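Murnley Hobby Electronics Room
Bench and loose wire check, March
Written by the person on duty. Please read the comments also, not only the OK and NOT OK.

1. Main switch of the benches
OK. It turns off both sides. The label was renewed.

2. Soldering stations
OK, with remark. Station 2 has a tip that is worn out. It still heats, but please order a new one from Belov, part 387 in their list.

3. Extension cords
NOT OK. One cord under the window bench has a bent ground pin. I took it away and put a red tape on it. Do not repair it with glue, as was done before.

4. Fire blanket and extinguisher
OK. The pressure needle is in the green part. The blanket was hanging behind coats – the hooks for coats are on the other wall.

5. Floor and passage
OK after sweeping. I found many small cut ends of wire under the stools. They go through thin shoes very easily.

6. Drawers for components
OK. The Arken drawer unit is closing badly at the bottom, but it does not tip over when I pull two drawers together.

7. Loose wire, thin, insulated
NOT OK. Colors found together: orange-red, yellow and blue. The orange is the worst, it makes a hard knot and the yellow goes through it. Please do not pull on a loop to get one wire free, the knot becomes only smaller. Start from a loose end and go slowly.
Comment on insulation: the yellow wire has short gray or silvery places. Maybe it is only scuffed, maybe the metal is showing. I can not say which, so for us it counts as damaged until somebody has tested it. Do not put it on a board with power.
Action: separate by color, wind each one on a card, cut out the doubtful pieces. To be done before the evening group at 6.

8. Bench power supply (Valcárcel)
OK. Inventory number 1738 is readable again. The current limit was left at maximum, I turned it down. Please leave it low when you finish.

9. First aid box
NOT OK. Almost no plasters left, and the tweezers are missing.

Open points for next check: 3, 7 and 9. For point 7 I will look again myself, and a wire that is still in a knot by then goes to the scrap box, also if it is long.

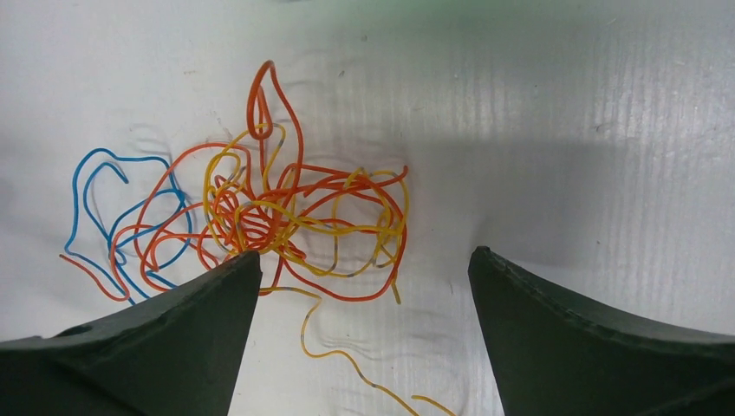
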